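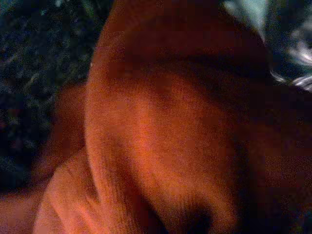 Plimden 共享工坊 工作记录
项目：Ivari 织物抓取臂(自制)
时间：十二月，星期五，晚间时段
记录人：Noelia Segura
在场：Lwazi Botha、Ramiro Esteban
抄送：Iñaki Figueroa、Rosalía Robles

一、本次工作范围

按上次商定的安排，本时段用于腕部相机支架改版后的装机检查，以及橙色软布的近距离抓取试验。底座、肩部及肘部结构未作改动，相关内容见前页。桌面夹具的修改由 Iñaki 另行记录，本页不重复。

二、支架与走线

旧支架在夹爪全开时与手指连杆干涉，已拆下留存。新支架由 Ramiro 重新建模，用 Plastari 的深灰色线材打印，安装孔位沿用原有布局，相机座前移，俯角略有加大。首件打印后发现螺母槽偏紧，用热风枪局部加热后压入，槽口一侧出现轻微发白，暂不影响强度。模型文件已放宽槽宽并重新上传至共享目录，文件名后加“b”，原文件请勿删除。

相机线原走腕部外侧，第六轴转到极限附近时有明显拉扯。本次改由前臂内侧引出，在腕关节前留一段余量，以尼龙扎带松绑两处。手动转动全行程，未见卡线。线缆外皮在旧支架棱边处有一道压痕，剥开检查后导体完好，已套热缩管。建议下次采购时备一条柔性更好的线，Figueiredo 的报价单上有一款长度合适，价格待 Rosalía 确认。

三、上电与零位

上电后各轴自检通过。腕部俯仰轴零位读数为 1087，与装配时登记的 1000 不一致。Lwazi 先怀疑装支架时误转了输出轴，拆开护盖核对刻线，刻线对齐，机械位置无误。后查明配置文件被旧版本覆盖，偏移量未写入。恢复备份后重新上电，读数回到登记值。

处理意见：配置文件今后只在工坊主机上修改，个人电脑上的副本一律视为只读。修改后在本记录簿中注明改动项及改动人。此项自下一时段起执行。

四、相机参数

工坊晚间仅开工作台一侧的灯，夹爪靠近布面时自身遮光严重。自动曝光在接近过程中反复调整，亮度跳动影响分割程序，因此本次改为手动曝光。曝光值设为 2000(驱动程序内部单位，不对应毫秒)，增益由 Lwazi 逐级上调，直至布面亮部可以稳定分割为止。

代价是噪点明显增加，暗部尤甚。布料贴近镜头后，受光部分呈较亮的橙色，背光部分转为暗红乃至近黑，按颜色阈值提取时容易被当作背景剔除。深色底面上的杂点也有一部分落入阈值范围。Ramiro 试过放宽色相区间，暗部找回一些，背景误检随之上升，权衡后恢复原区间。

另有一处需要注意：视频流采用默认压缩，暗区有块状痕迹，边缘检测会在块边界上报出虚假短线。将码率调高后有所缓解，但主机处理延迟变长，控制循环偶有超时告警。最终码率未定，暂用中间档。

五、抓取试验

试验对象为一块橙色软布，由 Lwazi 带来，表面绒感较强，无图案。选用无图案布料，目的在于排除印花对特征点的干扰，单独考察程序对褶皱的判断。布料每次随手抛放，不作整理，由程序自行选取抓取点。

试验共执行 25 次，逐次结果登记在附表内，此处只记现象。

1. 布料拱起成圆滑鼓包时，程序多选鼓包顶部下爪。指尖下压后布面下陷，两指之间夹到的布量不足，提升时易滑脱。将目标点改到鼓包侧缘、沿褶皱走向闭合，夹持情况有改善。

2. 两层布料之间的深缝在图像上接近全黑。深缝本身是较好的入指位置，程序却按“无效像素”处理，主动避开。Lwazi 认为应把“被织物包围的暗区”与“外围暗背景”分开判断，已在代码中留出接口，算法尚未写完。

3. 镜头过近时鼓包占据大部分视野，程序失去布料外轮廓，只能依靠内部明暗判断方向。此时若继续前伸，指尖位置基本靠推算。现规定：外轮廓丢失后停止前伸，后退一段再取一帧。后退距离由 Ramiro 手调，尚未固化为参数。

4. 布料上的细小浅色绒屑偶尔被识别为高光点，触发一次错误的法向估计。滤波窗口加大一档后未再出现。试验前用粘毛滚筒处理布面亦可，但实际使用时不能要求用户如此，故仍以软件解决为主。

5. 夹爪指垫为硅胶，经多次夹取后粘附绒毛，摩擦力下降。以酒精棉擦拭后恢复。擦拭应列入每时段开始前的检查内容。

试验中途急停一次，由 Ramiro 按下。经过如下：夹爪提升后布料下垂，一角搭在前臂线缆上，继续旋转有缠绕可能。停机后手动取下布料，检查线缆与接头，无损伤，复位后继续。急停按钮动作正常，驱动断电及时。该情形说明前臂内侧走线虽解决了拉扯问题，外露的一段仍应加护套，已列入待办。

六、讨论

Ramiro 主张在腕部加装小型补光灯，认为现阶段大部分误判源于照度不足。Lwazi 不反对补光，但指出近距离补光会在绒面上形成过亮中心，鼓包两侧的明暗关系随之改变，已有的褶皱判断规则需要重新标定。本人倾向先做临时补光，用现有灯带和胶带固定，取得一组对照数据后再决定是否改动支架。二人同意。

关于指尖形状，现用平头手指对单层布料效果较差。Iñaki 此前提过楔形指尖的草图，请其在下一时段前将草图转为可打印文件。楔形指尖边缘较薄，Plastari 线材在该厚度下是否耐折，须先打印试样后再定。

关于数据留存，本时段录像已占用近一半的公用硬盘空间。请各位在周末前清理个人目录中的旧录像，标有“保留”字样的文件除外。清理前应与 Rosalía 核对清单，木工组与电子组的资料亦存放于同一硬盘，不得误删。

七、待办

Iñaki：楔形指尖打印文件；桌面夹具修改记录补齐。
Lwazi：包围暗区判断的代码；恢复后的配置文件另存一份至备份盘。
Ramiro：临时补光对照试验；前臂护套；后退距离写入参数文件。
Rosalía：柔性线报价确认；硬盘清理清单。
Noelia：试验附表誊清；指垫擦拭列入开工检查表。

八、收工情况

主机已关闭，电源总开关已断开，机械臂停放于收纳姿态并上锁销。旧支架及发白的首件装袋，放在 Ivari 项目箱上层。热风枪归还电子组，借用登记已注销。工作台已擦拭，橙色布料叠放在项目箱旁，下一时段继续使用，请勿取作抹布。

补记(Ramiro)：离场前复查支架螺钉，相机座左侧一颗有松动，已重新拧紧，未上螺纹胶。下次上电前请先检查该处。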